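Skavden Kitchen Things list
Subject: Re: table mats, and where to lay the tools
Sent: 25th September

Ingeborg Bachmann wrote:

> Hello all,
>
> I am redoing the long table in my back kitchen in October and I want to
> put a mat over the whole top. The bare wood has had enough. I have two
> questions.
>
> 1. Does a dark mat show marks more or less than a light one? I have been
> offered a Pavari in cream at a good price, but I cook with turmeric.
>
> 2. What do people do with tongs, knives and turners while they are
> working? I have been putting them straight down on the table, and then I
> have to wipe the table every time. A spoon rest only holds one thing.
> I tried a dinner plate, but the tongs tip it up.
>
> My table is 59 inches by 31, if that matters. I would also like to know
> if anybody glues the mat down.
>
> Ingeborg

Ingeborg,

I'll take the mat first.

I have had both. The light one looked clean for the first month and then showed every ring and every drip of tea. Turmeric did not come out of it at all. I tried dish soap, baking soda paste and leaving it in the sun by the window, and the stain got paler but it was still there when I gave the mat away. If you cook with turmeric I would not buy the cream Pavari at any price.

A dark green one hides stains very well. What it does not hide is wear. Scratches come up lighter than the rest, and so do the patches where something gets dragged over the same spot day after day. You also see smudges from your hands when the light comes in low. None of that bothers me, but some people can't stand it, so you should know before you pay for one.

For cleaning, a damp cloth and a drop of dish soap is enough. Rinse the cloth, go over it again, then dry it. If you skip the second pass you get a film that looks like dirt. Do not use the Eren scrub pads on it. I did that once in one corner, and the corner has been a different shade ever since.

I would not glue it. Cut the mat slightly over size, leave it flat on the floor for five days with books on the corners, then trim it to the table. At 59 by 31 its own weight will hold it. If one corner lifts, a small piece of double-sided tape will do. You will want to be able to take it up once or twice a year and clean the wood under it.

Now the tools. I use a cutting board with a cloth over it, kept at the far left where I am not working. The board keeps everything in one place and the cloth stops things from sliding and clinking, and catches the drips. You need a board long enough for the tongs to lie on the diagonal. Mine is an ordinary one with rounded corners. When the cloth gets greasy it goes in the wash and another comes out of the drawer. I have a stack of the checkered kind and rotate them.
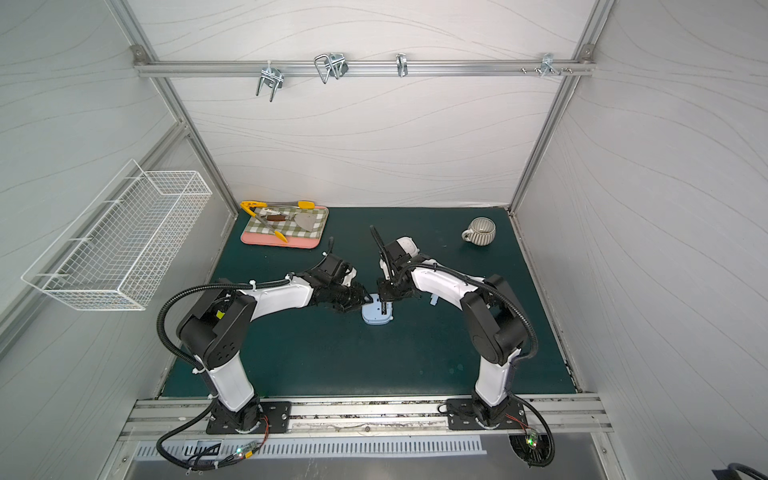
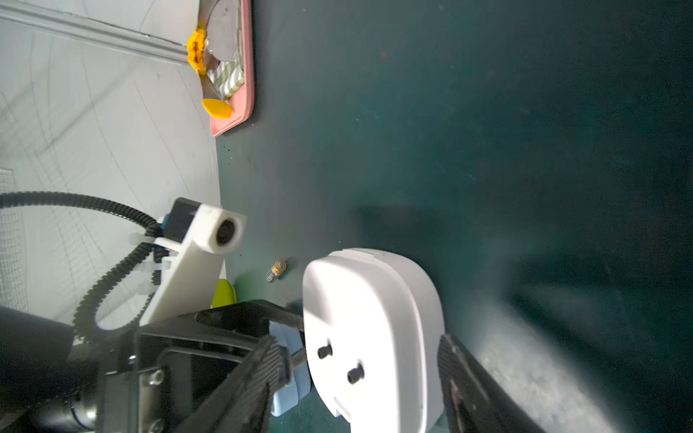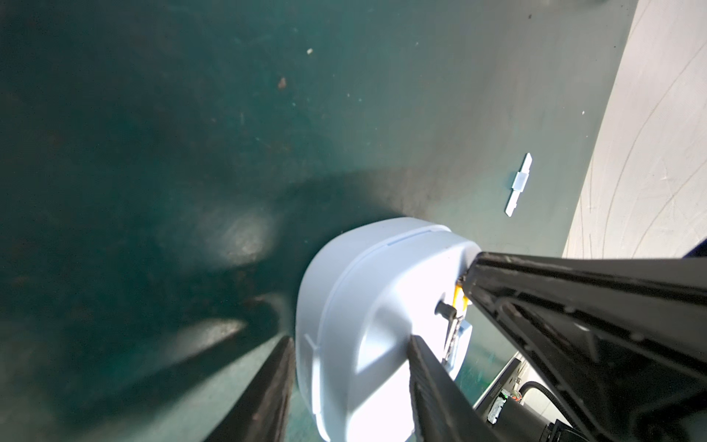
The green tabletop. Tongs, knife, spatula and the striped mug are in the first one.

On the board I put the tongs down first, corner to corner, and then the knife and the spatula across the middle. It doesn't matter if they overlap a little. I keep the set small. Once there are more than a handful of things on the cloth they start going over the side, and you are back to wiping the table.

The tongs I would recommend to you are the metal ones with yellow handles and silicone tips. The silicone does not mark a nonstick pan, and yellow is easy to spot in a full sink. I have bought them twice, the second pair at a restaurant supply place in Toledo when I was visiting my sister. They had a bin of them by the register.

A mug should go on the other side of the table, up at the back on the right. I used to keep mine next to the board and knocked it over with the tongs more than once. Gray stoneware or something close to it is good on a green mat, and you can find it without looking. A ring from the bottom wipes off if you get to it the same day.

One more thing, about small items. A battery put down on a dark top is easy to lose track of, even a gold-colored one, and they roll. If you have a kitchen scale or a timer, keep a shallow dish for whatever comes out of it. Used ones should go straight to the recycling box and not back on the table. I once spent most of an evening trying cells in a scale and had mixed the old with the new.

As to price, I paid a little under 100 dollars for my mat with the delivery, and that was for a longer piece than you need. Ask if they will sell you an offcut. The shop on our side of town keeps the ends of rolls behind the counter and does not put them on the website.

If you do get the green, let me know which thickness they have. The thin one is fine for a table but you can feel the grain of the wood through it when you roll dough. The thicker one lies flatter but is harder to trim. Use a new blade and a steel ruler, and make several light cuts. I tried kitchen scissors and the edge came out wavy.

Also, could whoever borrowed the long ruler from the Skavden cupboard put it back before October? Ingeborg will need it.

R.

--
To leave this list, reply with the word LEAVE in the subject line.
Please trim quoted text when you reply.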